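Ticket 383 — Round timer and scorecard totals out of step, Skolura boxing scoring app
Status: reopened (again)
Logged by: Sorin Petek, Todorova Boxing Club

Update, 2021-11-13

Third go at this one. At our July show the ringside tablet handed the red corner a 10-8 round in a bout that had already finished. The boxer was in the shower and improving by the minute.
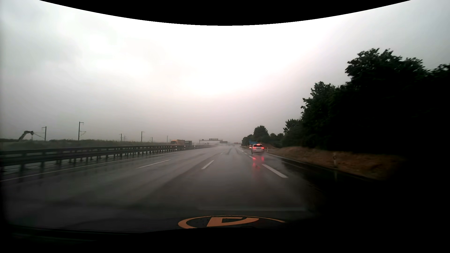
Since then I've cleared the cache, reinstalled, and swapped the Mastent bell trigger for the spare. Same result. Tablet and bell drift apart by roughly 10 seconds over four rounds, and the late scores land on whoever's next on the card.

Tried with the sync interval at 240 — no change. Tried it at 100 and the app logged out all three judges mid-round, which at least made them unanimous.
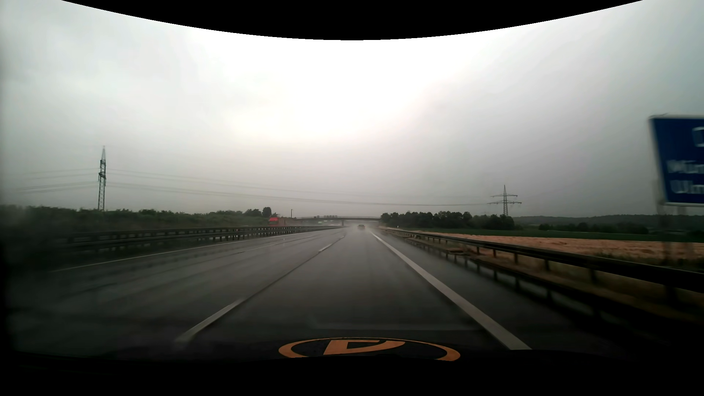
Flurnitz support suggested the venue wifi, so I ran the tablet off my phone's hotspot in the club car park. Drift was identical. They then asked whether the weather could be hurting the signal. I'll grant that a highway under heavy cloud with a wet sheen on it is a grim sight, but the bell trigger is wired to the tablet by a cable as long as my forearm.

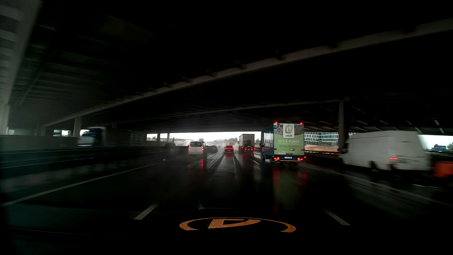 Workaround: the timekeeper shouts, I write the scores on the back of a program, and we key them in after the decision's announced. The colour-coded corners still work, so full marks there.

Logs attached. Please don't close this as "user error" again.

3 replies · 2 watching
Contact support | © Skolura | Back to top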